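Read this before you quote a number out of `channel_estimates.csv`. Most of the complaints we get come from people who didn't.

# Drostis channel earnings set

Guesses at what video channels run by charities, campaign groups and membership bodies make from adverts. We collected them from public "net worth" pages, lined them up against each other and wrote down where they disagree. They disagree a lot.

The set covers 391 channels. It does not contain a single confirmed income figure.

## What's in the folder

- `channel_estimates.csv`: one row per channel per source
- `sources.csv`: which site each estimate came from, and what method it claims to use
- `rates.csv`: the advert rates each site says it applies
- `mismatch.csv`: channels where the sources can't all be right

## Where the estimates come from

There are 3 sources, labelled Hirkance, Berchtold and Trarkdale in the `source` column.

**Hirkance** multiplies monthly views by a flat rate and calls the result "earnings". It then multiplies that again and calls it "net worth". We have never found an explanation for the second step.

**Berchtold** gives a low and a high figure. The gap between them is often so wide that it would be hard to be wrong. We kept both ends and did not take a midpoint, and we'd ask you not to either.

**Trarkdale** publishes one tidy figure per channel. For 43 channels that figure is the same as Hirkance's to the last digit. Treat those rows as one opinion, whatever the row count says. They are flagged `copied = maybe`, as we can't prove who took it from whom. 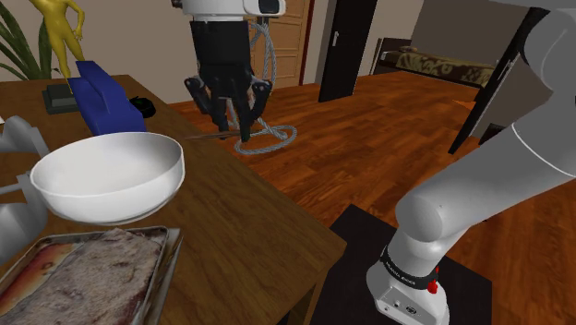 All three assume that every view carries an advert. Plenty of charities switch adverts off, and some never applied to have them in the first place. A channel with no adverts at all will still show a healthy yearly income in this set, and there is no column that will warn you. We tried to add one and gave up, as adverts being shown on a video doesn't tell you who gets the money.

"Net worth" is a silly thing to say about a channel owned by a charity. The column is kept under that name only so that it matches the source pages. If you want to know what a charity has in the bank, read its accounts.

## Columns people get wrong

| Column | What it holds | What it doesn't hold |
|---|---|---|
| `est_year` | yearly advert income as claimed by the source | money received |
| `net_worth` | whatever the source page calls net worth | assets, savings, donations |
| `subs` | subscriber count printed on the page | a fresh count |
| `views_month` | views the source says it used | views we checked |

Blank cells mean the page gave no figure. A zero means the page printed a zero.

## Known faults

- 60 rows have a subscriber count but no view count, so we can't tell how the estimate was made.
- Some pages mix dollars and pounds. We copied the symbol as printed and converted nothing.
- Channels with similar names may have been mixed up by the sources. We fixed the ones we spotted.
- Pages were copied in June. Several had clearly not been touched for a long while before that.

## Fair uses

Comparing estimate sites with each other. Teaching people to ask where a figure came from. Testing code that has to cope with messy money columns.

We would not use it to rank charities, to claim that any group is hiding income, or to train something that predicts earnings. It would learn to copy Hirkance.

## Changes

If you find a row that doesn't match its source page, open an issue with the row number and the page text. Please don't send us a "better" estimate unless you can show the sum behind it.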